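Calendars on the Parish Wall: How a Town Settles the Date of Easter
Term project report, Religion and Public Life
Tadhg Ó Gríofa
May 26, 2019

1. What I set out to check

Two churches in Braltia keep Easter on different dates in most years. One follows the Western calendar, the other the older Eastern reckoning. Every few years somebody proposes that the town should pick one, and the proposal is usually described in the local paper as popular. I wanted to know what that word rested on.

The claim comes from a leaflet printed in January by a group called Sedance, which says that 3,000 residents "support a common date." I asked Sedance how it got the figure. The reply said it came from a petition, but the copy of the petition I was shown asks signers to support "closer friendship between our congregations." That is a pleasant thing to sign. I don't think it says anything about a calendar. 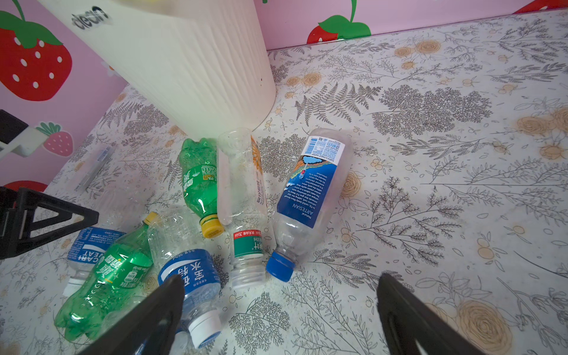

The leaflet also says the split date is "a recent confusion." It isn't. The Gregorian reform dates from 1582, and Eastern churches that calculate Easter by the Julian calendar were doing so long before anybody in Braltia had a leaflet to print. In some years the two dates match, which may be why people remember a time when "everyone did it together."

2. How I did it

I interviewed 35 adults over three weeks, most of them after services and some at the Gagnon Street market. I asked each person the same six questions. Three people stopped partway and I left their answers out of the tallies, though I kept my notes.

My sample is weak and I would rather say so early. People who stay behind after a service to talk to a student are likely to care more than average. The market group was better mixed, but it was raining on one of my two visits and I took whoever was standing under the awning.

3. What people said

Most people I spoke with knew that the dates differ. Far fewer could say why, and several gave me an explanation involving the moon that was half right. Western and Eastern churches both tie Easter to a full moon in spring, but they use church tables to find it — so looking out of the window doesn't settle the matter.

Support for a single date depended heavily on wording. When I asked if it would be "nice" to celebrate together, nearly everybody agreed. When I asked if their own church should move its date, the agreement mostly fell away. One woman told me she was all for unity "as soon as they come over to ours."

Families with members in both churches were the group I expected to want a change. Some did. Others liked having two dinners, and one father said the second weekend was the only time his brothers could get off work. 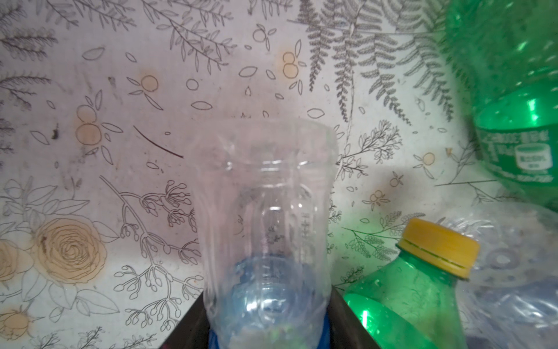
4. Problems with the sources

The only earlier study I found was done by Cerkura, a small local research office. Its summary says residents are "ready for change," but the summary doesn't give the questions or say who was asked. I requested the full report twice and got the same summary both times. I have not used its results.

Neither parish office could point me to a written decision about a shared date. A clerk at one of them believed there had been a meeting on it, but had no minutes. I also think it is worth asking what a local decision could do, given that neither congregation sets its own calendar. Both clergy I spoke to said the question would have to go well above them.

5. What I would do differently

I would ask the harder question first. By putting the "nice" question ahead of it, I may have made people feel they had to be consistent, and I can't tell how much that changed the answers. I would also talk to people who attend neither church, as they are counted as residents in the leaflet and I barely reached them.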